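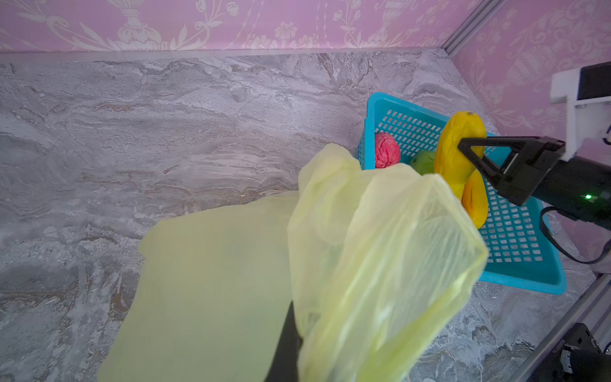

マロスベルグ緑地 生きもの共生会 会員掲示板
分類:巣箱・営巣環境
件名:シジュウカラ用巣箱の清掃時期の統一について(意見募集)

投稿者:事務局_設備担当
会員各位
平素より当会の巣箱事業にご協力を賜り、厚く御礼申し上げます。
現在、マロスベルグ緑地およびマディガン川沿いに設置しております小鳥用巣箱200基につきまして、清掃の時期が区域ごとに異なっております。北区域では秋に一度、川沿い区域では3月の繁殖期直前に実施しており、記録様式も統一されておりません。
つきましては、来季より全区域で秋季清掃に統一する案を検討しております。運営会に諮る前に、区域担当の皆様のご意見を伺いたく、本件を掲示いたします。秋季清掃後に越冬ねぐらとして利用された形跡がある場合の扱いについても、併せてご意見をお寄せください。

投稿者:kawazoi_3han
川沿い区域3班です。ご提案の趣旨は理解いたしますが、当班としては現時点で賛成いたしかねます。
川沿いの巣箱は湿気が多く、秋に清掃しても、冬の間に落葉や他の生きものの持ち込んだ材料が底に溜まります。3月に再度開けて確認しなければ、前年と同じ状態で繁殖期を迎えることになります。秋に統一した場合、結果として年二回の作業となり、担当者の負担が増すのではないでしょうか。
また、当班の区域は増水時に立入りが制限されるため、秋の作業日程を確保できない年もございます。この点もご考慮願います。

投稿者:kitaku_hayashi
北区域を担当しております。当区域では従前より秋季清掃を行っており、特段の支障は生じておりません。
3月の清掃について懸念しておりますのは、時期の遅れです。暖かい年には3月の早い段階で巣材の搬入が始まります。一昨年、川沿いの応援に伺った際、蓋を開けたところすでに苔が敷かれており、そのまま閉じて引き返した巣箱がありました。繁殖を始めた個体を妨げるおそれがある以上、時期は前倒しすべきものと考えます。

投稿者:kawazoi_3han
北区域ご担当者様
ご指摘の件は承知しております。ただし、当該の巣箱ではその後も営巣が継続し、巣立ちまで確認されております。一例をもって3月清掃を不適切とされるのは、やや早計ではないかと存じます。

投稿者:kitaku_hayashi
一例で断定する意図はございません。表現が強く受け取られましたらお詫び申し上げます。営巣が続いたかどうかにかかわらず、開けずに済む時期に作業を終えておくことが望ましい、という趣旨でございます。

投稿者:Selorm Aidoo
記録整理を担当しておりますアイドゥと申します。清掃時期と利用状況の関係について、手元の記録から申し上げられることをお知らせいたします。
当会の台帳には、過去の分を含めて延べ800件の巣箱点検記録がございます。このうち、清掃時期と繁殖期の利用の有無が両方とも記入されているものは700件です。残りは、清掃日の欄が空白であるか、「済」とのみ記されております。
両方が揃った記録を見る限り、秋季清掃の巣箱と3月清掃の巣箱との間で、利用の有無に明らかな差は認められませんでした。ただし、北区域は樹林、川沿いは開けた草地が主であり、環境の違いと清掃時期の違いを切り離すことができません。したがって、この記録を根拠にどちらの時期が優れていると述べることは控えるべきと考えます。
なお、比較のためには同一区域内で時期を分けて清掃する必要がございます。例えば川沿い区域のうち60基を対象とし、半数を秋、半数を3月とする方法であれば、現在の人員でも実施可能と思われます。

投稿者:garkiser_bunkai
ガルキゼル分会より申し上げます。
当分会では、古い巣材を全く取り除かない巣箱も若干設けております。古巣の上に新しい巣が積まれますと巣の位置が高くなり、入口から外敵が届きやすくなるとの指摘があることは存じております。しかしながら、当分会の箱は底が深い型であり、これまでのところ問題となる事例は把握しておりません。
清掃を行うこと自体を前提とせず、箱の型ごとに方針を定める方が適切ではないでしょうか。全区域一律とする案には慎重であるべきと考えます。

投稿者:kitaku_hayashi
ガルキゼル分会様のご意見につきまして、一点お尋ねいたします。巣材を取り除かない場合、ノミ等の寄生虫への対応はどのようにされていますでしょうか。当区域では、清掃時に底板の隅に多数見られることがあり、熱湯で流した後に十分乾燥させております。

投稿者:garkiser_bunkai
お答えいたします。特別な対応は行っておりません。蓋を開けて著しい発生が認められた場合に限り、利用がない時期に巣材を除去しております。殺虫剤は使用しておりません。

投稿者:事務局_設備担当
皆様、早速のご意見をありがとうございます。
薬剤につきましては、当会の設置要領において全区域で使用を禁じております。念のため申し添えます。木酢液等についても同様の取扱いですので、独自の判断で塗布されることのないようお願いいたします。
アイドゥ様のご提案は、運営会に別案として提出したいと存じます。川沿い区域の皆様のご都合はいかがでしょうか。

投稿者:kawazoi_3han
当班としては、試行であれば協力可能です。ただし、次の点をお願い申し上げます。
一、秋と3月のいずれに割り当てるかは、班の希望ではなく事務局において決定していただくこと。
二、増水により秋の作業ができなかった箱は、3月に振り替えず、対象から外すこと。振り替えますと、条件の悪い場所の箱ばかりが3月側に集まります。
三、脚立の貸出しを早めに手配していただくこと。昨年は作業当日の朝になって数が足りないことが判明いたしました。

投稿者:Selorm Aidoo
二点目のご指摘はごもっともです。対象から外した箱についても、外した理由と箱番号は台帳に残していただければ幸いです。
割り当てについては、隣り合う箱を二基一組とし、組ごとにくじで決める方法を提案いたします。水際からの距離がおおむね揃いますので、後の比較が容易になります。

投稿者:mimizuku_kansatsu
横から失礼いたします。フクロウ類の観察を主に行っている者です。
越冬ねぐらの件が議論から漏れているように思われます。秋に清掃した巣箱は、冬季に小鳥のねぐらとなることがあります。夕刻に入り、朝に出てまいりますので、日中の点検では気付かれないことが多いようです。底に糞が溜まっている箱は、ねぐらとして使われた可能性を考えるべきでしょう。
冬の間の点検は、早朝および午後4時以降を避けて行うよう、要領に明記していただきたく存じます。

投稿者:kawazoi_3han
冬季の点検を日中に限ることには異存ございません。ただ、糞の有無のみでねぐら利用と記録することには疑問がございます。秋の清掃が不十分であった箱と区別がつきません。

投稿者:mimizuku_kansatsu
ご懸念は理解いたします。秋の清掃直後に底板の写真を一枚残しておけば、区別は可能と考えます。

投稿者:kitaku_hayashi
全箱の撮影は、当区域の人数では困難です。試行の対象箱に限っていただけるのであれば、異論はございません。

投稿者:suruiko_shiten
スルイコ社の巣箱(Sullusico型)を使用している班の者です。作業面について一点お知らせいたします。
この型は前板をねじで留める構造のため、清掃のたびにねじ穴が緩みます。年二回開けますと、数年で前板が浮いてくるおそれがございます。試行の対象に含める場合は、太めのねじへの交換を前もってお認めください。蓋が上に開く型では、この問題は生じておりません。

投稿者:事務局_設備担当
ねじの交換は設備費で対応いたします。必要な本数を班ごとに取りまとめ、設備担当までご連絡ください。
これまでのご意見を踏まえ、運営会には以下の内容で提出する予定です。
・全区域を秋季清掃に統一する案は、今回は見送る。
・川沿い区域の60基において、秋と3月の比較試行を行う。割り当ては二基一組のくじによる。
・対象箱は、秋の清掃直後に底板を撮影する。
・冬季の点検は日中に限り、早朝および午後4時以降は行わない。
・巣材を除去しない箱は、ガルキゼル分会の既設分に限り継続を認め、台帳にその旨を記載する。
・点検票の清掃欄は、「済」の記入を廃し、日付の記入とする。

投稿者:garkiser_bunkai
五項目目の「既設分に限り」との文言について、再考をお願いいたします。老朽化した箱を同じ型に取り替える場合、新設とみなされるのでしょうか。当分会では今年度中に取替えを予定している箱がございます。

投稿者:事務局_設備担当
同一箇所における同型への取替えは、既設の扱いといたします。文言は「既設箇所に限り」と改めます。

投稿者:garkiser_bunkai
承知いたしました。一律の方針に対する当分会の見解は変わりませんが、今回の提出案には同意いたします。

投稿者:kawazoi_3han
当班も同意いたします。脚立の件につきましては、別途お電話いたします。

投稿者:Selorm Aidoo
点検票の改訂版を資料欄に掲載いたしました。箱番号の欄を左端に移し、中止理由の欄を新たに設けております。旧様式の用紙がお手元に残っている班は、清掃欄の「済」を二重線で消し、日付をご記入のうえお使いください。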